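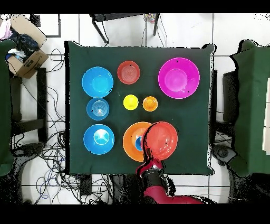 6 min read

3.2 Bowl colour and how much people serve themselves

Figure 2. Plastic bowls in bright colours on a dark green cloth, among them blue, red and magenta.

We had long wondered, mostly over our own lunches, whether the colour of a bowl changes how much soup a person ladles into it. Earlier work by Baudry and Katsaros had looked at plates, and very carefully too, but soup is a different matter – one cannot easily see how deep it goes. We therefore asked 50 adults to come to the Lukaden dining hall in October and help themselves to lentil soup, once a day, from a pot kept in the same spot by the window.

Each person was given a blue bowl on some days and a red one on others, always of the same size, and 22 of them came back for a second round with larger bowls. Servings were weighed to the nearest gram. We are most grateful to Yee-man Ng, who cooked every batch and put up with our scales in her kitchen.

Size mattered a good deal more than colour. With the larger bowls the mean serving rose to 497 g, and a few hungry souls took almost 800 g, while blue and red differed by so little that we would not care to build anything upon it.

Related sections
3.1 Choosing the soup
3.3 Spoons and eating speed
4 Limits of the dining hall study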